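Student Projects > Term Reports > Machine Learning

Teaching a Gripper to Put Shoes Away
Aivar Siliņa and Mitsuko Kinoshita, 25 August 2024

Our plan was to collect 3000 demonstrations of simple tidying. We have 714, which our advisor called "a start" in the tone people use for burnt toast. The learner, which we named Gillunard before we knew how much we would come to resent it, copies whatever a person does with the hand-held gripper. It copies hesitation especially well.

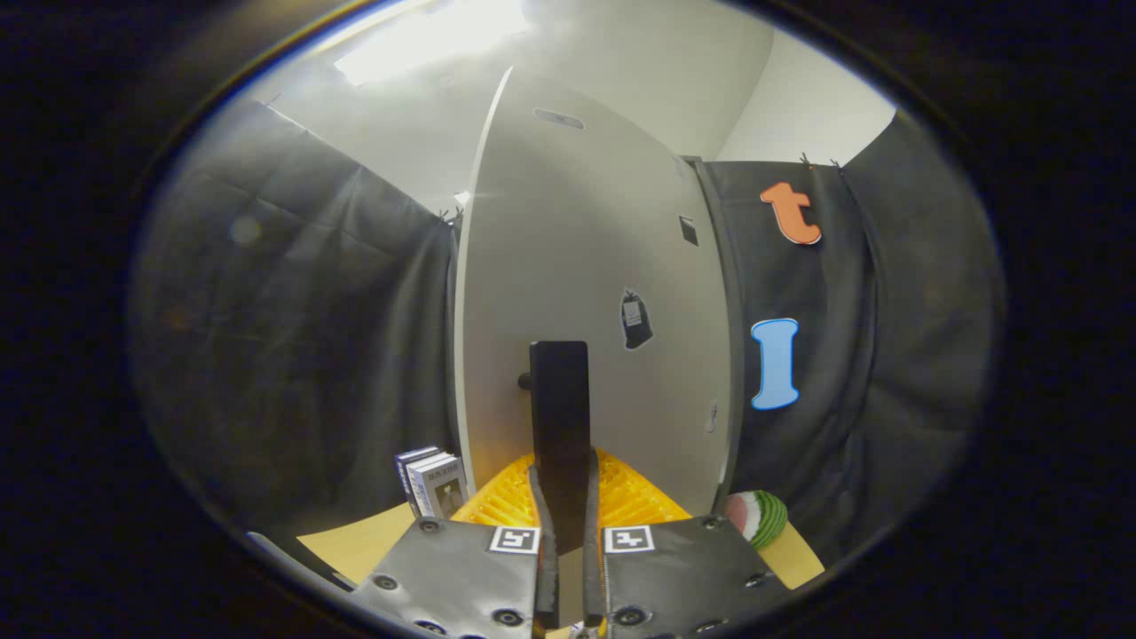
Why not write the motions by hand?
We tried that in December. The script worked for one shoe in one position, and moving the shoe a little meant starting over.

Each demonstration is one short task, done by a person from start to finish. We agreed on a rule that nobody talks during a take, and Aivar broke it first. Mitsuko wrote the task cards and kept the log, so the log is readable.

The first 300 takes came from one operator, and Gillunard picked up his habit of coming in from the left, even when the left was a terrible idea. After that we swapped operators every session and varied the starting position of the hand. 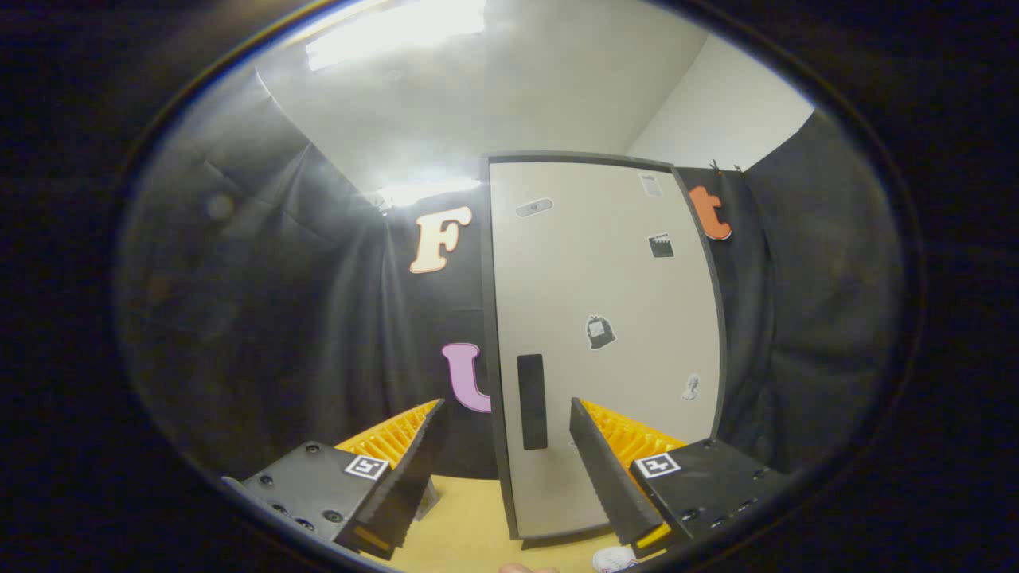

Swapping helped, but it made the labels messier. Mitsuko ends a take when the object is released. Aivar ends it when he feels finished, a moment known only to him. We threw out 89 takes over this and wrote down a definition, which should have been the first thing we did.

Shoes were the hardest item on the list. Canvas bends when squeezed, and a grip that suits the toe is wrong for the heel.
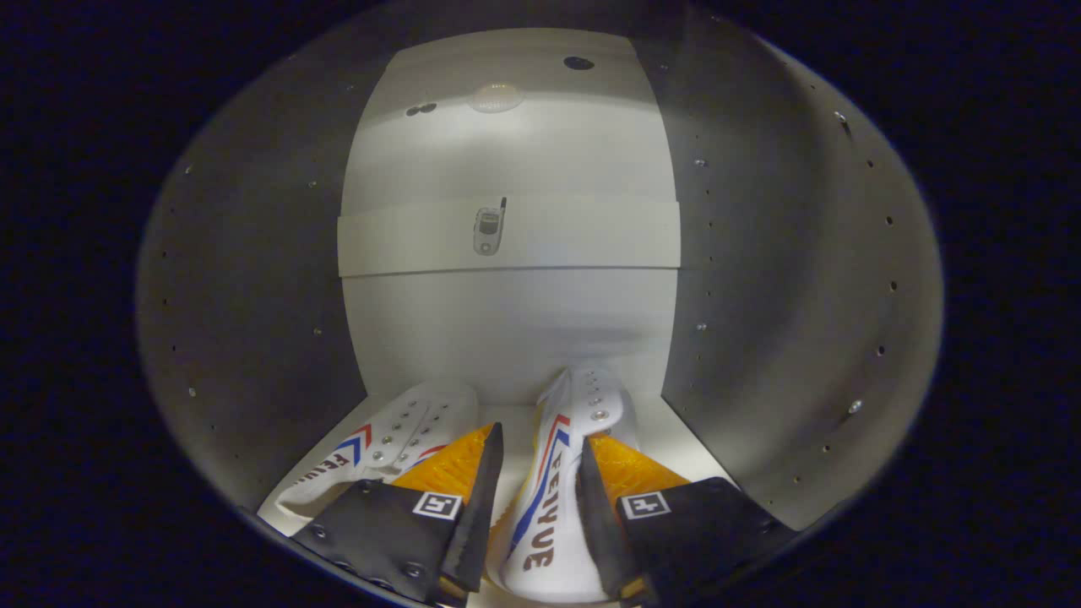
Figure 3. Canvas sneaker between the gripper fingers, with its partner alongside.

We logged failed grasps too, under their own tag. Throwing them away would have given us a lovely data set about people who never drop anything – neither of us qualifies.
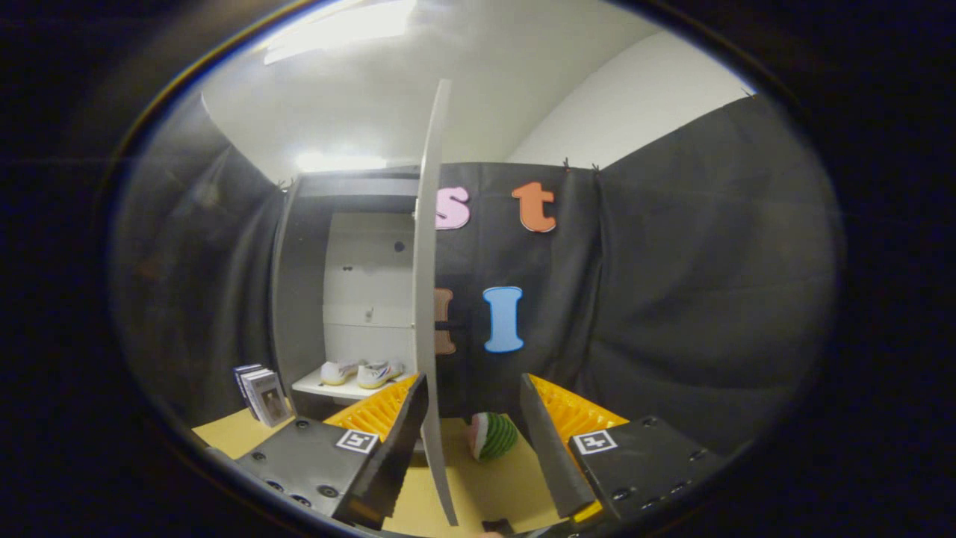
5. WHAT WE WOULD CHANGE

Write the labeling rules before the first take. Check the files every evening. Rotate operators from day one, and let the one who hates shoes do the ball.

Contact: Zindside Student Projects Office
© 2024 Zindside. Back to top

Related reports
Sandari: Sorting Mail with a Very Small Arm
Ratanaporn: Notes on a Drawer That Sticks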